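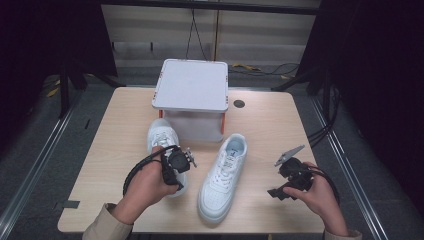
White sneakers and a box on a light wood-grain table.

The Stiltcombe Register

The Office of Unclaimed Effects at Stiltcombe was established to receive articles left upon the ferry and to hold them for a period of 40 days. Under the rules then in force, each article was to be entered in the register by date, kind and condition. No entry was to express an opinion.

Stamatia Ververidis was appointed Keeper of the register in January. Her predecessor, Minoru Nagano, handed over two keys, a stamp and a sheet of instructions, and wished her a satisfactory tenure. He did not mention item 202.

She found it on her second morning. The register listed item 201 as an umbrella, black, one rib bent, and item 203 as a child's coat. Between them was a line in Nagano's careful hand: "Letter, sealed. Addressed to the Keeper." The column for collection was blank. The 40 days had passed long before.

Section 30 of the rules provided that a letter might be opened only by the person to whom it was addressed. Ververidis considered the matter for the whole of the afternoon. She was the Keeper. She had not been the Keeper when the letter was written. She therefore submitted a request for guidance to the district office at Doucette, in two copies.

The reply was signed by Judit Csizmadia, Deputy Superintendent. It stated that the title of Keeper passed from one holder to the next without interruption, and that mail addressed to the title passed with it. It further stated that the district office had received the same request from Mr. Nagano, and from Grażyna Rutkowska before him, and had given each of them the same reply.

Ververidis took the letter from its shelf. The envelope was gray and had softened at the corners. On the back, in pencil, were two sets of initials, G.R. and M.N., each beside the flap and neither across it. Both had held the letter, then, and both had put it back.

She boiled the kettle and made tea. The last ferry came in from Gavell and the passengers went up the hill with their bags. A man stopped at the counter to ask for a glove - brown, left hand - and she found it for him and had him sign.

When he had gone she sat down with the letter in front of her and the paper knife beside it. She thought of Nagano, who had wished her a satisfactory tenure and had looked for a moment as if he might say more.

She picked up the pencil and wrote S.V. beneath the others. Then she picked up the knife.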